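Household manipulation (robotics)

Household manipulation is the branch of robotics dealing with chores done by hand: unpacking shopping, folding, wiping, sorting, putting away. Distinct from single-purpose appliances (robot vacuums, dishwashers), which are usually left out. As of Jun 15, 2020 no general machine for home use is on sale. Work goes on mostly with fixed arms on a bench.

Groceries and bags

Bags are a standard hard case. Clear film wrinkles, reflects light, hides its own edges, and changes shape each time it is touched. Depth sensors do poorly on it. Most setups use two arms, one to hold and one to pull or lift, with cameras near the wrists. Contents matter as well, soft fruit bruises and a rigid grip tears the film. 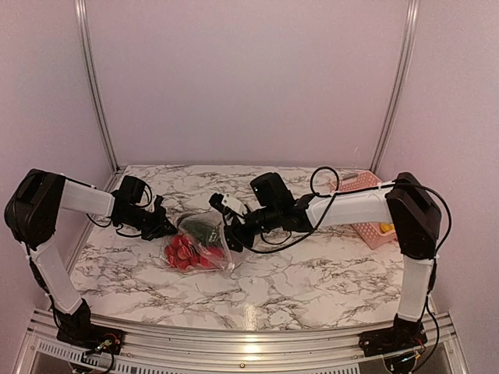 Two arms with grippers at a clear plastic bag; pink basket at rear right.

The Drukow trials, a bench series on bag handling, logged 3737 attempts over 6 weeks. Results uneven. Bags lying flat went fairly well, knotted ones badly. Most failures were slips at first contact, or a second layer of film picked up along with the first. The Haugland task list, used by several small labs, scores opening and emptying seperately for this reason.

Shop floor

Further along, but narrower. Picking boxed goods from bins is in daily use. Loose produce and bagged parts still go largely to people. Itutis, a packing firm, ran 2 arms on bagged hardware from July and kept 3 staff on the line to clear jams.

Open problems

Speed, mainly. Also recovery after a drop, unfamiliar packaging, cables snagging at the wrist, cost. Training by demonstration (a person guides teh arms, the machine copies) has cut setup time but carries over poorly to new objects.

See also: Stunska gripper; Bin picking; Deformable objects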